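Inbridge Tyre and Service opens second workshop in Collow

COLLOW — Drivers in Collow and the farms and small towns beyond it will soon have a good deal less driving to do when it comes time for a service. Inbridge Tyre and Service, the family-run garage that has looked after cars, utes and vans in Drarnard for the past 14 years, will open the doors of its second workshop on Abeysekara Road this April, and everyone is warmly invited to come by, say hello and have a look at the place.

The new workshop will handle logbook servicing, brakes, batteries, wheel alignments and tyres for most makes of car and light commercial vehicle. It has two hoists to begin with, a proper waiting room with a kettle and a children's corner, and enough parking out the back that customers towing a trailer or a caravan won't have to leave it on the street.

"We've had people coming over from Collow since our very first winter, and some of them have been getting up before dawn to do it," said owner Bijan Talebi. "They never complained, or not very much, but I always felt we owed them something closer to home. It took us a while to find the right building — we looked at a few that were too small and one with a roof I wouldn't have parked a wheelbarrow under — and we're so pleased to be settling in at last."

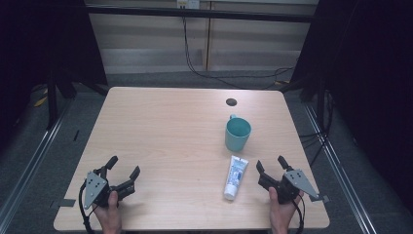 What customers can expect

Bookings at Collow will work just as they do at Drarnard. You can ring, book through the website or drop in and have a chat at the counter, and you'll be given a written quote before any work begins. If something else comes to light while the car is on the hoist, the workshop will call you first and talk it through, and you are always welcome to come and see the worn part for yourself.

Early drop-off starts at 7 a.m., with a key box by the front door for those who need to be off sooner. Service records will be shared between the two workshops, so regular customers can use whichever one suits them on the day, and tyres bought at one can be rotated or repaired at the other.

To mark the opening, Inbridge will also give $1,000 to the Collow learner driver program, which helps young people without a family car get their supervised hours.

Bookings for the Collow workshop are open now through the Inbridge website or at the Drarnard counter.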